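Storage basket

A storage basket is an open-topped container used to hold, sort and carry small goods in homes, workshops, offices and stores. The word once meant something woven from willow, cane or grass, and plenty of people still picture exactly that when they hear it, but in everyday use it now covers molded plastic as well, so long as the walls have openings in them. A container with solid walls is more often called a bin, a tub or a box, though the names wander a good deal from one household to the next (and from one store aisle to the next, as anyone who has gone looking for one will know).

Form and construction

Most plastic baskets are rectangular, a shape that wastes very little room on a shelf. The sides carry rows of slots or holes. These let air move around the contents, save material, and allow a person to see more or less what is inside without lifting the basket down. A slotted wall also gives the fingers something to hold, and many small baskets do without a proper handle for that reason.

Bins with solid walls go about things differently. They keep in crumbs, screws, beads and other small things that would slip through a slot, and when they are made of clear plastic the contents can still be seen from the side. Walls that slant outward toward the rim let empty bins nest inside one another - a modest feature, but a very welcome one in a small closet. 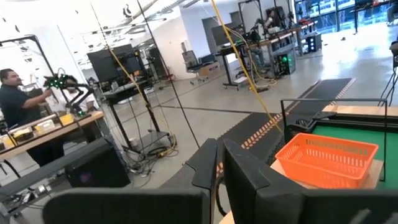
Color is the other great variable. Bright plain colors such as orange, green and red have long been popular for baskets that live on open shelves, partly for cheerfulness and partly because they make sorting easier. A family may give each child a color, and a workroom may keep one color for finished pieces and another for pieces still waiting. Clear plastic takes no part in such schemes, and is usually given a label if more than one bin is in use.

Sizes

There is no single standard. The makers Zostton and Harkico both sell small, medium and large baskets, but a medium from one is nearly the size of a large from the other, and lids can't be swapped between them. The Harkico catalog lists 76 baskets and bins in all, counting each color separately. Small baskets are generally set side by side on a shelf, while larger bins tend to stay on the table or the floor, where they can be filled without much lifting. 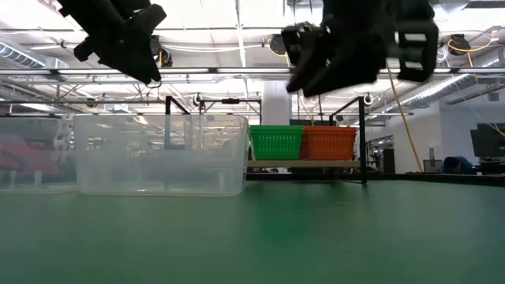

Small slotted baskets in green and orange on a wooden shelf board, with a larger clear bin on the green tabletop.

Arrangement and use

A raised shelf along the back of a table is one of the oldest and kindest ways of keeping baskets handy. It leaves the working surface free, brings the contents a little closer to the eye, and makes it less likely that a basket will be nudged over the front edge. Mairéad Keane, in her household manual The Patient Cupboard, suggests keeping the back row for things that have already found their place and giving over one large bin in front to whatever is still being sorted. She is fond of this front bin, which she calls the "day bin," and advises emptying it every evening before supper, even if that only means carrying its contents into another room.

Tadhg Dolan, who wrote a good deal about small workshops, preferred to have 2 sizes of container and no more. His reasoning was that odd sizes encourage stacking, and that a stack soon hides whatever is at the bottom of it. Other writers have found his rule too strict for kitchens, where bread, onions and clothespins seldom agree on a size. 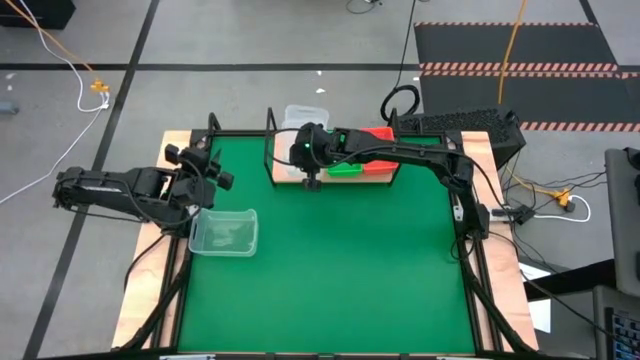 A clear bin on the left side of a green tabletop, with smaller green and red bins on the raised shelf at the back.

Care

Plastic baskets are washed in warm water with a little dish soap, and a soft brush reaches into the slots, where dust likes to gather. Clear bins show scratches sooner than colored ones, so scouring pads are best avoided. Long spells in strong sunlight can fade bright colors and turn some plastics brittle - a basket kept on a windowsill will often crack first at the rim. Woven baskets are better dusted or wiped with a damp cloth, and then left to dry in an airy spot.

See also

Crate
Drawer organizer
Shelf
Storage bin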